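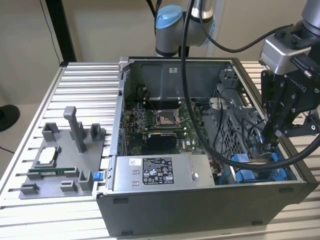
Soup for a crowd always ends up tasting like hot water, according to a comment on my last post, and the commenter wanted to know why I'd bother giving a whole talk on it. Fair question! So that's my opening. Read it out loud, wait for the laugh, then own up that my first big pot of squash soup was exactly that bad.

Say hi, say thanks to Lurko for having me. Mention the bread on the back table before everybody smells it and stops listening.

Next bit: roasting. I used to boil the squash (I know, I know) and it soaked up water like a sponge. Now I cut it in half, rub it with oil and leave it at 400... no, check the card, the Annan oven runs hot.
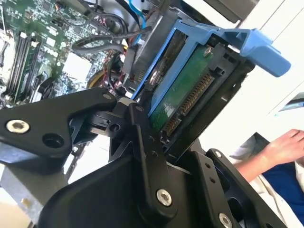
Onions get their own pan and a full 40 minutes. Low heat, lid off, a pinch of salt early on. People will groan at the 40 minutes. Let them groan, then pass the 2 little tasting cups — quick onions first, slow onions second.

Story about the Pralano supper goes in at this point. We fed 300 people last December and I forgot the nutmeg completely. Keep it short, I always ramble on this one. 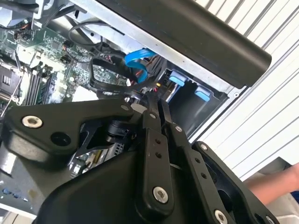 Broth! Add it a ladle at a time and stop while the soup still looks too thick. You can thin it later, but you can't easily go back. Cider vinegar right at the end, a spoonful, then taste again.

Toppings: toasted seeds, sour cream, crispy sage if I remembered to buy sage. 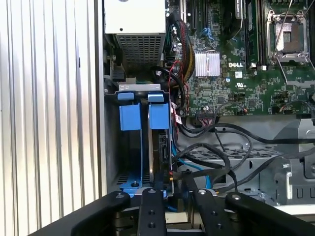 Freezing question will come up. Yes, it freezes great, just leave the cream out until you reheat it. Recipe cards are by the door, and the big-batch version is on the Nernero page.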